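Draining pasta and rinsing veg: does colander hole size matter, and will hard water block it?

Posted in Kitchen & Home > Utensils and small equipment

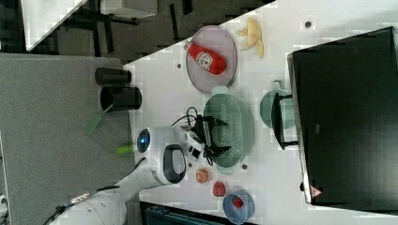

Green oval colander, the shape I am asking about.

I moved to Patbridge in August and the water here is much harder than I am used to. My old steel colander has developed a white crust round the holes and now drains noticeably slower than it did. A full pan of spaghetti sits in a puddle unless I shake it.

I am thinking of changing to an oval one with small holes in rows and a tab at each end, because my sink is narrow and a round colander will not sit flat in it. Before I buy, I would like to know three things.

First, do small holes scale up faster than large ones? Second, is there a sensible way to remove the scale without damaging plastic or enamel? Third, does an oval colander drain as well as a round one of the same capacity, or does water collect along the flat part of the base?

I use it most days, mainly for pasta, rice and rinsing lentils. The dishwasher is an old Kuvside with a salt compartment, which I fill when the light comes on.

-- narrowsink

3 replies

harrowgate_tap

Taking your points in order.

Hole size. The scale is left behind when hard water dries on the surface. A droplet held in a small hole by surface tension stays there until it evaporates, and the minerals stay with it. A large hole sheds most of its water on the first shake. The same thickness of deposit also closes off a greater share of a small hole. So yes, small holes block sooner, but the cause is drying in place. Shake the colander hard, wipe the underside with a cloth and stand it on its edge. That will do more than any choice of hole size.

Descaling. Citric acid powder is cheap and has little smell. Dissolve 20 g in a litre of warm water, put the colander in a washing-up bowl with the holes covered, and leave it for half an hour. Brush with an old toothbrush and rinse. For a heavy crust, repeat with a fresh solution; a stronger mix is seldom needed. Ordinary plastics and stainless steel tolerate this well. Enamel is more variable. Some enamels lose their shine in acid, so check the maker's advice, try a small patch underneath and keep the contact time to a few minutes. Avoid it altogether on bare aluminium, which will discolour. Never mix it with bleach.

Shape. The flow depends on the total open area and the depth of water above it. Measure the open area if you can be bothered: count the holes in one row, multiply by the rows, multiply by the area of one hole. I did this for two colanders of mine. The round one had 200 holes and the oval one had 499 smaller ones, and the oval was slightly slower with plain water because its total open area was less. With pasta in it there was no difference I could measure, as the food covers much of the base in either case.

A flat base does hold a film of water between the rows. Tilting it for a few seconds clears that. What matters more in a narrow sink is clearance underneath. If the base sits directly on the sink floor, starchy water backs up into the food. Look for feet, or a rim or handles long enough to rest on the sides of the sink.

For rice and lentils, use a sieve. Split red lentils go through most colander holes, and long-grain rice lodges in them end-on.

wollanell_kev

just use vinegar. had the same one for years, never measured anything. also the dishwasher salt does nothing for stuff you wash by hand so if you're doing the colander in the sink that's your problem

saltandsoda

Vinegar works, but it is slower than citric acid at the strength sold for cooking, and the smell lingers on plastic.

Some additions on the dishwasher. The salt regenerates the softener resin, but the softener also has to be set for your local hardness. Older Kuvside machines have a dial inside the salt compartment or beside the door hinge, and it will still be on whatever setting the previous water supply required. Your water company should list hardness by postcode. On mine the dial was at its lowest setting, and glasses and colander both came out with a white bloom. Turning it up cured the glasses within a few washes. The colander had to be descaled first, as softened water does not shift much of what is already there.

Load the colander on its side, with the inside facing the spray arm. Face down over cutlery it traps water in every hole during the drying stage.

If it is plastic, use the top rack and check for a temperature limit. The Essien one I had was marked for the top rack only. I ignored this and the base warped enough to rock on the worktop.

I disagree slightly on the soak time. Half an hour is enough for a light film, but a crust that has been building since August may want two hours. Replace the solution when the fizzing stops, provided there is still scale to remove.

narrowsink

Thank you. The dial was beside the hinge and set to 1. The steel one has had two soaks in citric acid and drains in 78 seconds less than before with the same full pan, so I will keep it for pasta when the sink is empty. Still looking for an oval one with feet. Most of those in the Patbridge shops have none.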